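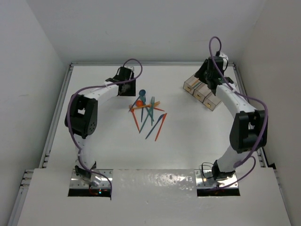
What is a sorting tray exercise? It is a tabletop activity in which a mixed group of small objects is placed in the middle of a flat surface and separated, piece by piece, according to a rule chosen beforehand.

Object sorting, also called tabletop sorting, is the practice of dividing a mixed collection of small items into groups by color, shape, size, material, or use. It is found in early schooling, in occupational therapy, in parts rooms, and in ordinary housekeeping. Small plastic pieces are the usual material in classrooms, as they are light, washable, and cheap to replace.

Setup

The working surface is generally flat and plain. White or pale gray is preferred, and patterned cloths are avoided where the pieces themselves are patterned. The collection begins in the center, within reach from either side, and the space around it is kept for the finished groups. Low walls or screens may be placed at the back and sides. Raised edges stop round pieces from rolling to the floor.

Methods

In single-pass sorting, each piece is picked up once and set down in its final group. In two-stage sorting, the collection is first divided into coarse groups, and each of these is then divided again. The second method takes more handling but is easier to check, and it is the one usually taught for collections with many kinds of pieces.

Work may be done with one hand or two. When two hands are used, each commonly takes the pieces on its own side, and those in the middle are left until the edges of the pile have been cleared. Pieces that fit no group are set apart and dealt with at the end.

The Prernolska method

A form of the exercise developed at the Prernolska day school by the teacher Dewanti Tarigan uses sets of 14 pieces and allows six groups at most. Its rules were later revised by Ye-seo Gil for use in the Skiruvov adult program, where the pieces are sorted by use instead of color. Both versions end with the collection being mixed again by the person who sorted it.

Storage

Sets are kept in lidded boxes, with a written list of contents inside the lid. Pieces small enough to be swallowed are stored separately and are not issued to young children.

Categories: Tabletop activities | Classroom materials | Household organization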